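4 Care of Stone Countertops

4.1 Before you start

Read the product label before opening the Prolletti sealer. Make sure the room is ventilated and that the stone has been installed for at least 7 days. Stone that was sealed at the factory does not need a first coat.

CAUTION: Do not use vinegar, lemon juice or any acidic cleaner on marble. Acid etches the surface, and sealer does not repair etching.

4.2 Water test

1. Clean the countertop with pH-neutral soap and let it dry overnight.
2. Place a few drops of water on the stone, away from seams.
3. Wait 9 minutes, then wipe the water off.
4. Check for a dark spot. If there is one, the stone needs sealer. Continue with 4.3.

NOTE: Dark stone can hide a spot. Check it from a low angle with a lamp on.
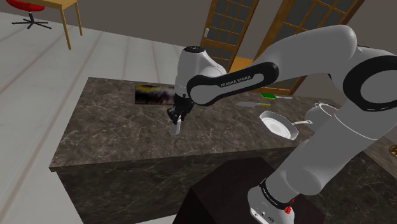
Figure 4-1. Kitchen island with dark marble top (rendering).

4.3 Applying the sealer

1. Mask the sink rim, cooktop edge and any unsealed wood.
2. Pour a small amount of sealer onto a lint-free cloth.
3. Wipe on a thin, even coat. Work in sections no wider than your reach.
4. Leave the coat on for 7 minutes. Do not let it dry on the surface.
5. Buff with a clean cloth until no residue shows.
6. Keep the surface dry and clear until the next day.
7. Repeat the water test. If a spot still forms, apply a second coat.

CAUTION: Lay used cloths flat outdoors to dry before throwing them away.

4.4 Dried residue

If a haze remains, dampen a cloth with fresh sealer, rub the area for a few seconds and buff at once. Do not scrape. For polished tops, finish with the white Mabaso pad. The green pad is for honed stone only.

Repeat the water test every November. Record the result on the care card.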